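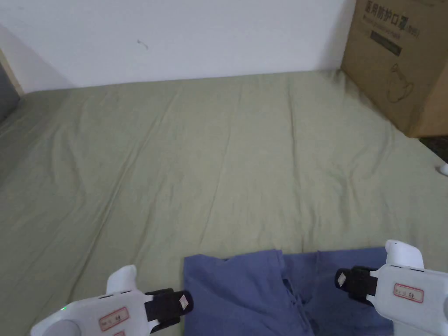 Paired grippers with a garment on the bed surface. White bodies, black finger pads.

Plerard Paired Grippers
Reviewed by Malsha Saha, November

The Plerard set is sold as a way into household chores, and the product sheet uses the word "laundry" a lot. We stock it and we like it. We would still ask you to read the rest of this page before you order one expecting folded shirts.

What you get is 2 grippers and a carry case. A person holds one in each hand, does the task, and the recordings go toward training a robot arm later on. Battery life is 200 minutes a charge. Each gripper weighs 600 grams, which feels like nothing until you have done an afternoon of pillowcases.

Cloth is where the claims get thin. A cup stays the same shape when you pick it up. A shirt doesn't, and a sleeve that slides under the body of the garment is gone as far as most software is concerned. Flat fingers will pinch a corner well enough with a person doing the steering.

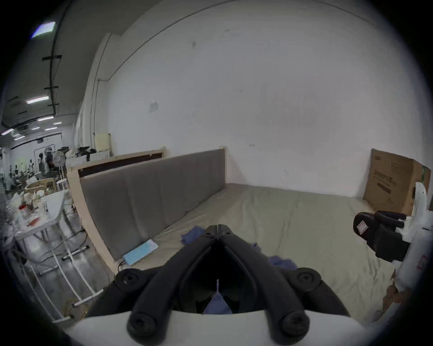 Whether an arm can find that same corner without help is a separate matter, and the maker's sheet goes quiet on it. Rok Stojanović in our Cloltbridge shop asked them for a success rate on mixed laundry and got a link to the Hureck mounting bracket.

Good for: teaching labs, cloth handling research, anyone already running a pair of arms.
Not for: homes, hotels, or a laundry that wants fewer people on the folding table next year.

Spare finger pads come in packs of 20. Order them with the set - the pads are a wear part and the warranty leaves them out. The Nørgaard charger fits but is sold separately.

Search products Enter keyword or part no. Go

Contact the Cloltbridge shop | Copyright Cloltbridge | Back to top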